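Two-arm bagging task, bag keeps closing up

Posted by Zurkeck, May 6, 2025

Our college robotics club is doing the grocery packing task for the October meet. Left arm minds the bag, right arm picks fruit out of the green tray. Clear bag, very floppy. Past the first few items the mouth sags and the next one catches on the edge. Have 300 demos recorded, do we just need more??

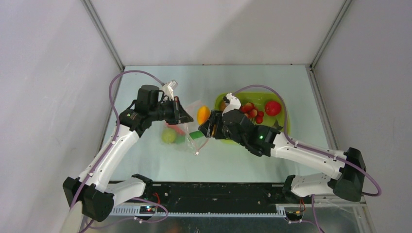
Replies (2)

Tsegaye
Had this last year. More demos wont fix it if the bag starts differently every time. We put ours down open, same spot, then varied it a little once it was working. Also go in from higher up and let go later — ours was dropping everything on the rim. Slow the left arm down too. And check the wrist cameras havent slipped on thier brackets, worth doing before each session.

Small stuff like the cherry tomatoes, leave till last. We never got those reliable.
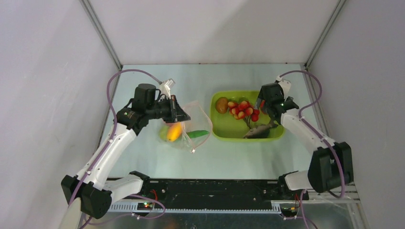 Clavico
Disagree on the demos, we went from 300 to 2,000 and it got loads better. Took 7 weeks of lunchtimes mind. Stiffer bag helps if the rules allow it, ours didnt.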